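Temps de lecture : 3 min

Comparer deux doigts jaunes sans se raconter d'histoires
Notes orateur, à garder sous les yeux (version avril)

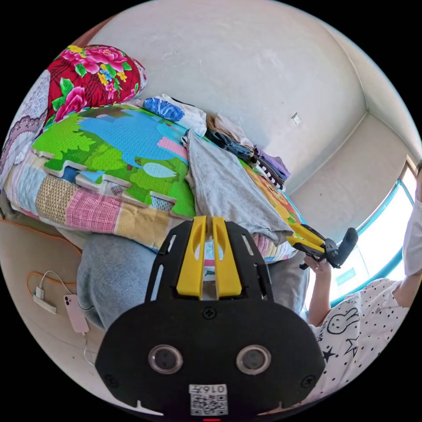
Diapo 1 : deux pinces à main devant la pile de linge.

Laisser la diapo affichée pendant que les gens s'assoient. Me présenter vite, remercier Liesl Lehner pour le créneau, et dire tout de suite que je parle de pinces tenues à la main : le bras viendra à la diapo 6, patience !

Pourquoi du textile ? Parce que j'en avais assez des cubes. Un cube, toutes les pinces l'attrapent, et on sort de l'essai très content de soi. Une couette pliée sous un tapis en mousse, c'est une autre affaire (montrer le tapis puzzle, ses bords crantés, puis le patchwork dessous). Et le tee-shirt, ou ce qui y ressemble, le truc gris qui pend vers les doigts : celui-là je l'adore, on ne sait jamais où le prendre.

Diapo 2, le protocole. On a fait 174 prises en tout, réparties entre deux jeux de doigts. Le jeu Plutach est plus raide, le jeu Bisstead plie davantage au bout. Même opérateur pour les deux, Remo Danzer, qui a changé de jeu à chaque pause. Une prise compte si le tissu quitte la pile et reste tenu jusqu'au bac. Si deux épaisseurs viennent ensemble, je compte un raté, et je sais que ça va discuter dans la salle. Laisser discuter une minute, pas plus.

Diapo 3, ce qui m'a surpris. Sur le denim, aucune différence entre les deux. Sur les cotons fins, les doigts souples pincent un pli et repartent avec, alors que les raides glissent dessus ou embarquent la couche du dessous. Sur la mousse c'est l'inverse, le bout souple s'écrase et lâche. (Passer la vidéo, sans le son, on m'entend râler.)

Diapo 4, la fente ovale dans les doigts. Revenir sur la photo si quelqu'un demande. Je croyais que c'était surtout pour gagner du poids, Liesl pense que ça change la flexion. Je n'ai pas de doigt plein pour trancher, donc je le dis comme ça.

Diapo 5, les caméras. Parler des doigts qui masquent la zone de contact pile au moment intéressant. Sur 9 prises on ne peut pas dire à l'image si le tissu est tenu, je les ai sorties du tableau. Le contre-jour aussi : montrer la fenêtre sur la première diapo, complètement brûlée. Conseil gratuit, tirez le rideau.

Diapo 6, le bras. Contrôleur Oberholzer, script Moto, vitesse réduite. On a rejoué plus de 100 trajectoires et le classement des doigts reste le même, sauf pour la mousse, où je n'ai pas encore compris. Le dire franchement et demander des idées.

Si on me parle de fatigue du poignet : oui, à la fin de la série Remo serrait moins fort. Prochaine fois, on alterne les opérateurs.

Garder cinq minutes pour les questions. Faire circuler les deux jeux de doigts, et les récupérer à la sortie !

Ce site utilise des cookies pour mesurer son audience. Accepter | Refuser | Paramétrer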